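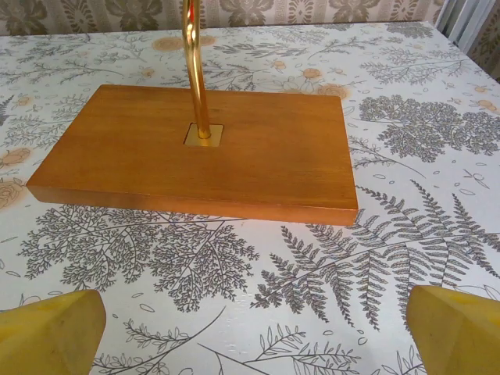 A brass rod on a wooden base, set on a patterned cloth.

How to Grow Sweet Chestnuts from Seed

If you have ever picked up a shiny chestnut in the woods and wondered whether it would grow, it very probably would! Sweet chestnuts are one of the easiest nut trees to start at home, and you need hardly any kit. I've been raising them at the Pladia nursery beds for years and I still get a silly thrill when the first red-tinged shoot comes up in spring.

One warning before you start. We are talking about sweet chestnut (Castanea sativa), the one you can roast and eat. Conkers come from horse chestnut, which is a different tree altogether and poisonous. Sweet chestnut husks are covered in fine, dense spines like a little hedgehog, and the nuts have a pointed tip with a small tassel. Conkers are rounder, with no tassel.

What you'll need

Fresh sweet chestnuts, unroasted
A bucket of water
Freezer bags or a lidded tub
Damp leaf mould, or damp sand and peat-free compost mixed half and half
Deep pots, at least 30 cm if you can get them
Fine wire mesh (mice adore chestnuts)

Collecting the nuts

Pick them up as soon as they drop, every day if possible. A chestnut isn't like a walnut or a hazel. It is full of water and starch, and once it dries out it dies. A week in a warm kitchen can finish it off. Choose fat, heavy ones and leave anything with a tiny round hole, where a weevil grub has come out.

Tip your nuts into the bucket and give them a stir. Sinkers are good. Floaters have usually dried or been eaten inside, so put those on the compost heap.

Chilling

Chestnuts need a cold spell before they'll wake up. Pack them in the damp leaf mould, not touching each other if you have room, and put them in the bottom of the fridge. The mix should feel like a wrung-out cloth. If you can squeeze water out, it's too wet and you'll get mould. Leave the bag slightly open at the top so they can breathe.

They need at least 60 days of this. Have a look every couple of weeks and take out any that have gone soft or smelly. A bit of surface fluff wipes off and does no harm. Towards the end some will push out a fat white root while still in the fridge, which is lovely to see, but pot those up straight away before the root snaps or curls.

If your winters are reliably cold you can skip the fridge and sow outdoors in autumn. I've done it both ways. The fridge wins for me, purely on account of the mice.

Sowing

Fill your pots with compost and firm it gently. Lay each nut on its side, flat face down, and cover with 3 cm of compost. If there's already a root, point it downwards. One nut per pot, please! They make a long tap root very quickly and hate being untangled.

Water well, cover with mesh and bend the edges right down over the rim. Stand the pots somewhere bright and sheltered. At 17 degrees or so you'll see shoots within a few weeks, and in a cold frame it takes longer.

The first summer

Take the mesh off once the shoots touch it. Keep the compost moist but never soggy, and shade the pots in a heatwave, as young leaves scorch. Seedlings from our Silard tree reached almost 20 cm by midsummer, while the ones from Baran sulked until July and then shot past them. Seedlings vary a lot, so don't give up on the slow ones.

Go easy on feed. Stop altogether by September so the new wood can harden before frost.

Planting out

Move them to their final place in the first or second winter, while they're leafless. Chestnuts want free-draining, slightly acid soil and lots of sun. They really won't put up with chalk or waterlogged clay. Our Jadano plot is sandy and poor and they love it there.

Give each tree plenty of room, with 10 metres being a sensible gap, and plant at least two if you want nuts, as they need a partner for pollination. Put on a tree guard the same day, mulch well and keep the grass back for the first few years.

Page last updated November 2025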